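Recovery Behaviour in Narrow Corners: Notes on the Second Round of Simulation Trials

The second round of the Tatdale trials concluded in March, and I have been asked by several colleagues to set out the method in one place. The formal report will be circulated by the Dornville laboratory in due course. The following remarks are my own and should be read as a working account.

The question under study is a modest one. When a manipulation policy has been trained largely on open tabletops, how does it behave when the arm arrives somewhere confined, with nothing to grasp and large plain surfaces on most sides? In our first round such episodes were discarded as failures of initialization and were not scored. On review, the group concluded that this practice had flattered the results. A policy that cannot withdraw from a corner will eventually be asked to do so in somebody's kitchen.

For the second round, the Rirkalska simulator was configured to generate 3293 episodes across 64 room layouts. Surface materials were drawn at random from a common library of stone, tile and plain finishes, and the same material was permitted to appear on adjoining surfaces. Each episode began with the gripper open. The policy received the wrist view and the joint positions, and was given 45 seconds of simulated time in which to bring the target object back into view and move toward it. No map of the room was supplied.

Two policies were compared. The baseline was our existing controller, unchanged from the previous year. The second, known internally as Mudaliar, was trained with an additional term that rewards any motion expected to reduce uncertainty about the layout of the room. The term is switched off once the target has been located, so that it does not compete with the grasp itself.

The wrist view in these episodes offers very little to work with. Much of it may be taken up by dark, nearly uniform surface, and such objects as are visible tend to lie well away from the fingers. The baseline policy frequently treated a strong boundary between two materials as though it were the edge of an object, and advanced on it.
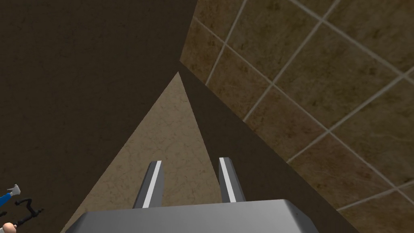 Tatdale wrote after reading a draft of this post that the difficulty may lie less in the policy than in the materials library, and asked whether a marble texture with fine veins would ever sit beside a large tile grid at such an angle in a real home. If the answer is no, the comment continued, then the group is training its controller to solve a problem of its own making.

The objection is a fair one and I do not wish to dismiss it. Random materials are a blunt instrument. Our reasoning was that a controller exposed to improbable combinations would learn to place less weight on colour and more on geometry, and the behaviour of Mudaliar is consistent with that view. It paused at material boundaries less often than the baseline did, and its first motion was more commonly a retreat. Consistency is a weak form of evidence, however -- a layout-matched control, using only plausible pairings, was not run and ought to have been.

There remains the matter of grout lines. Both policies showed a tendency to align the wrist with a tile grid when one occupied a large share of the view, including in episodes where doing so turned the camera away from the target. We have no satisfactory explanation. The added reward term did not remove the effect, and in the smaller layouts it may have made it slightly worse.

A third round is planned for the spring term, subject to computing time at Dornville. It will include the plausible-materials control and a version of the tile textures with the grout lines removed. Requests for the episode configuration files may be sent to the laboratory's general address, and will be answered once the licensing terms for the materials library have been settled.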